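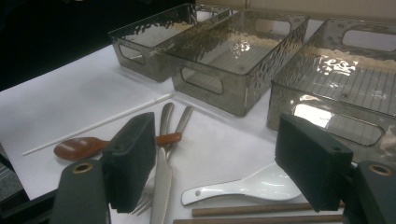

Photo: Hélène Penner

Sorting the cutlery drawer without a drawer
Started by skelgate_hp, Sunday, July 22, 2012

skelgate_hp wrote:
Hello all, long-winded as ever, sorry! Our new kitchen has lovely deep drawers and not one shallow enough for cutlery, so I've gone over to smoky grey plastic bins, the see-through sort with the dimpled sides and handle holes. I put white paper down, tipped the utensils out and had a good think. My plan is to sort by kind, chopsticks kept well away from spoons. Does anybody else do it this way?

ondetti90 wrote:
Lovely bins, but I'd never do it by kind. We sort by who uses what and when, so everyday things in one and visitors' things in another. With your way you'll be dipping into every bin just to lay for supper.

Tanner M. wrote:
I'm with Hélène on this one. I've had mine by kind since April and I can find a teaspoon half asleep. The only thing I'd say is line the bottoms with a bit of cloth, as mine rattled something dreadful whenever the drawer shut.

skelgate_hp wrote:
Thank you both, and here's how far I've got.

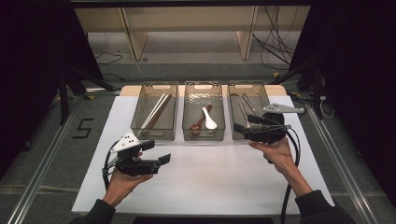 White and brown chopsticks on the left, spoon in the middle

I do take the point about supper, Ondetti, but there are only two of us most nights and the bins lift out so easily by the handles (I carry the whole lot to the table!). Cloth is a good idea, Tanner, I've an old tea towel that would cut up nicely.

ondetti90 wrote:
Well, if they're going to the table that's different. I'd still put the white chopsticks and the brown ones in separate bins, mind.

Tanner M. wrote:
Oh no, leave them together, they're easy enough to tell apart. Felt works as well if you can't bear to cut up the tea towel.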